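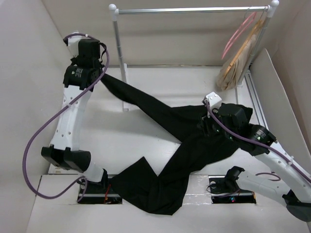

Do I need a special detergent for dark clothes?
Probably not. Purkis sells one at $8 a bottle, and the label promises color that lasts "wash after wash," a phrase you could print on a sack of gravel. We've asked what is in it that regular detergent lacks and got a brochure back. A long black garment like the one in the photo, likely trousers, will fade mostly from rubbing and heat. Turn it inside out and wash it cold.

Does vinegar set the dye?
No. People swear by it. Modern dyes were fixed at the mill or they weren't, and a cup of vinegar won't change that.

What about the Kaltham color sheets?
They pick up some loose dye, so they do something. Whether they saved your white socks is hard to say — you would need to wash the same load without one. A box costs more than running darks separately.

The Dista site says 441 customers saw less fading. Isn't that proof?
Less than what? We couldn't find a comparison group, or the question they were asked.

Can I trust "up to 328 washes" on a tag?
"Up to" includes 2.

How should I dry black pants?
On a line, out of the sun. If you must use the dryer, pick low and take them out a little damp.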